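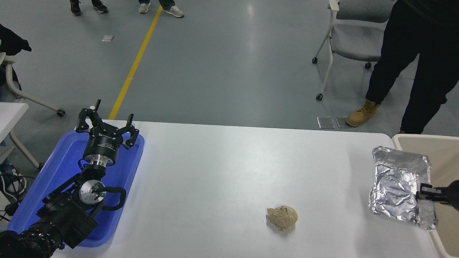
Crumpled brown paper and a piece of creased aluminum foil on a white table, with a blue plastic tray at left.

Crumpling is the deformation of a thin sheet, such as paper or metal foil, into a network of folds and creases by pressing it into a smaller space. In everyday life it is done mostly by hand, when paper is balled up for disposal or for use as packing, or when foil is pressed around food. The term covers both the act and the resulting state of the material. Deliberate folding along planned lines is usually treated separately, under paper folding.

Process
A thin sheet bends easily but resists stretching. When it is pushed inward from several sides it cannot curve smoothly in two directions at once, and the bending gathers into narrow ridges that meet at sharp points. Further pressure breaks the flat areas between the ridges into smaller ones. A ball made by hand still consists mostly of air, even when it feels hard, and becomes much more difficult to compress as the number of ridges grows. The crackling sound heard during crumpling comes from small areas of the sheet snapping suddenly from one shape to another.

Paper
Paper is made of plant fibers and springs back partly after it is released. A ball left on a table opens a little over the following minutes, and more slowly after that. Flattening the sheet does not remove the creases, where fibers have been bent or separated. Thick or stiff grades make a looser ball with fewer, larger folds, while tissue can be packed tightly with little effort.

Brown kraft paper is widely used in crumpled form as void fill, the loose material placed around goods in a box. It is lightweight and can be recycled in most places if it is clean. The paper is normally crumpled loosely for this purpose — a tight ball leaves gaps and gives less cushioning.

Aluminum foil
Household foil behaves differently. Aluminum takes a permanent bend under light pressure and has very little spring, so a piece of foil generally keeps the shape it is given. This allows it to be formed into pouches, shallow trays and lids without tape or string. Edges are often folded over twice to stiffen them and to close small openings. Repeated creasing along the same line weakens the metal and produces pinholes or tears.

The difference is the basis of the "scrunch test" used in household recycling. An item is squeezed in the hand and let go. If it stays crumpled it is probably foil; if it opens again it is probably plastic film with a metallic coating, as found in many snack wrappers. Small pieces of clean foil are commonly gathered into one larger ball before collection, as loose scraps may be lost during sorting.

Other uses
Crumpled paper is used to hold the shape of shoes and handbags in storage, to start fires, and to add texture in printing and collage. Crumpled foil serves as a core for clay models and as a scouring pad for grill racks.

See also
Kraft paper
Packing materials
Paper folding
Paper recycling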